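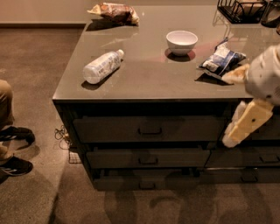

Working Practice at the Kitchen Island

Gallery and notes, Macedo test kitchen, version 2

Wivetti runs its home robot work in room 201 of the Macedo building. The practice on this page applies to every session at the kitchen island, whether the robot is driven by an operator or running on its own under Jorura, our control software. It was first put together in April as a one-page sheet taped inside the door. This version is longer and replaces it.

The page is meant for people who are about to work a shift in the kitchen, and for partners who have asked how we run things. It covers the island only. The rules for the sink wall and the hallway are kept on their own pages.

Who can be in the room

Every session has an operator and a floor person. The operator starts and stops the robot and watches the screen. The floor person stays near the island, handles the objects and the drawers between runs, and carries the second stop button. They are two different people. If one of them leaves, the session is paused until that person is back or has been replaced.

Visitors stay behind the line at the door while the arm is powered. They can come up to the counter once the operator has called "arm off" and the floor person has repeated it. Visitors do not carry a stop button and do not count as floor staff, even if they have done the work somewhere else.

The floor person wears closed shoes and clothing without loose cords. Lanyards and badges go in a pocket. Long hair is tied back. Phones are put away on the floor side; the operator may keep one at the desk, face down.

Where to stand

The floor person's place is at the left end of the island, by the corner, on the opposite side from the arm. Stand so that you can see the gripper and the drawer it is working on. If you can see only one of them, move until you can see both, or ask the operator to hold.

Do not lean over the countertop during a run. Do not reach across the open drawers. If an object rolls off the counter, leave it where it lands until the run is stopped. This also applies to a bottle that is rolling toward your feet.

The distance to keep from the arm while it is moving is 80 centimeters at minimum. A strip of tape on the counter edge used to mark it. People looked at the tape more than at the arm, so it was removed, and new floor staff now learn the distance with a measuring stick on their first day.

Setting the counter

The counter is set before the arm is powered. Put objects down by hand, one at a time, following the layout card for the task. Bottles may stand or lie down. Snack bags may be flat or on their side. Bowls are always upright and always empty unless the card says otherwise. Nothing sharp is used at the island, and nothing made of glass.

An object that has been on the floor is wiped before it goes back on the counter. An object with a tear or a crack is taken out of the set and noted in the log. Replace it with the same type if there is one on the shelf. If there is not, the card is skipped for that shift.

Do not tidy during a series. If a bag has shifted a little between two runs, it stays where it is unless the card asks for a reset. Several people have found this hard to get used to. The layout is part of the record, and a helpful push with one finger changes it.

Opening and closing drawers

The robot works with the drawer fronts and their handles as they are. We do not add larger handles, string or tape to make a task easier. A drawer that sticks is reported and repaired, and the series waits.

For drawer tasks the starting position is given on the card as closed, ajar or open. Ajar means that the front is clearly out from the cabinet but the inside is hard to see from above. Open means pulled all the way to the stop. The floor person sets the position by hand, steps back to the left corner, and says "drawer set." The operator does not start before hearing it.

When the bottom drawer is open, the area in front of the island is closed to everyone. Walk around the far side of the room if you have to cross. More than 828 drawer runs have now been logged at this island, and most of the stops called by floor staff in that record were called for a person walking through, with the arm doing nothing unusual.

Never hold a drawer while the gripper is near it. If the gripper has hold of a handle or a drawer edge and has stopped there, do not pull against it. Call it to the operator, who will release the gripper from the desk. If the release does not work, the arm is powered off and two people support it before anyone touches the drawer.

A drawer task at the island: the bottom drawer is fully open and empty, and the gripper is near its lower front lip. The bowl, the bottle and the two snack bags stay on the counter.

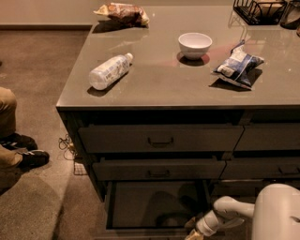 Speed and force

The island uses two speed settings, called walk and slow. Slow is the default for any task that has not been run in this room before, for any new software build, and for the first five runs of each shift. Walk may be used after that if both the operator and the floor person agree. If either of them prefers slow, the session stays on slow and no reason has to be given.

Force limits are set in Jorura before the session and are not changed while it is running. If a drawer cannot be moved within the limit, the run is marked as failed. Raising the limit is a request to the safety lead and takes effect on the next shift at the earliest. The old limit is written in the log next to the new one.

Calls

We use a small set of spoken calls and try not to mix them with ordinary talk.

"Drawer set" means the floor person has finished and is back at the corner.
"Starting" is said by the operator before every run, including repeats.
"Hold" means pause the arm where it is. Anyone in the room can say it.
"Stop" means press the button. Anyone can say it, and either of the two button holders acts on it without asking why.
"Arm off" is said by the operator and repeated by the floor person. Hands may go near the arm only after the repeat.

Music is off during sessions. Conversation is fine between runs. During a run, keep to the calls.

Stops and what follows

After a hold, the operator and the floor person talk, and the run can continue. After a stop, the run is over. It is not continued from the middle, even when it was called by mistake. The operator logs it, the floor person checks the gripper fingers and the counter, and the next run begins from a full reset.

A stop called by mistake is logged in the same way as any other stop. It is not held against anyone. New floor staff are asked to call at least two practice stops in their first session so that the button and the word both feel familiar.

If the arm has touched a person, however lightly, the session ends for the day. Write down what happened before discussing it with others. The form is in the desk drawer with the spare batteries.

Recording

Sessions are recorded from the robot's own head camera. People may be partly in view at the side of the island, usually their legs and shoes. Anyone who does not want to be recorded can trade shifts or take the operator's desk, and should say so before the session starts. Recordings with a face in them are removed from the set unless the person has signed for it.

The log is kept in Tokotlow. Each run gets one line with the card number, the starting position of the drawer, the speed setting, the result, and any hold or stop. Fill it in after each run. Lines written from memory at the end of a shift are marked with an M, and a series with many M lines is run again.

End of shift

Park the arm away from the counter and power it off. Say the call and wait for the repeat, even if you are both putting on your coats. Close all drawers by hand. Put the objects from the last card back in their bin on the shelf. Hang the second stop button on its hook by the door and check that its light is green.

Changes from the first sheet

The 80 centimeter distance was one full arm length in the first sheet, which different people measured differently. The rule on two button holders is new. The section on recording is new. The rule against tidying was there before but had been left off some of the printed copies, so please throw out any sheet that does not have it.

Comments on this version go in the Tokotlow page for room 201, under Practice. Changes are made between series and announced at the start of the next shift.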